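Unit 4. Planning the Budget for a Kitchen Robot Cell

Please read these notes before Friday. In the exercise you work for Pretcombe, a small firm which wants to buy one robot arm for stove tasks. You must first decide what to test in simulation and what to pay for in real equipment.

Start with the work, and only after this open the price list. Write down every object which the gripper must reach or hold. 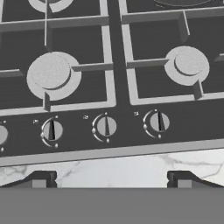
Figure 4.1. Simulated cooktop, seen from above the open gripper.

Knobs are small and they stand near the front edge. Ask the supplier for the finger opening and for the price of spare fingers. In our price sheet the Gident gripper has 142 points and the Gronow gripper has 168. Your full budget for grippers and fingers is 400 minus the cost of the mount, so two Gronow sets are possible only if the mount is cheap.
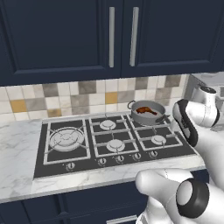 Reach is the second question. A pot on a back burner needs a longer arm than a pot in front, and the upper cabinets limit how high the elbow can go. Many students forget to budget for the mount, for which you should keep 100 points. Keep also 15 points for cables.
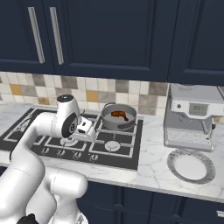 Other machines and dishes on the counter take space too. Measure the free counter before you choose the base. The Fletinar simulation license is paid per year, so put it under running costs.

To hand in: one page with your object list, your cost table, and the items you would buy in the second year.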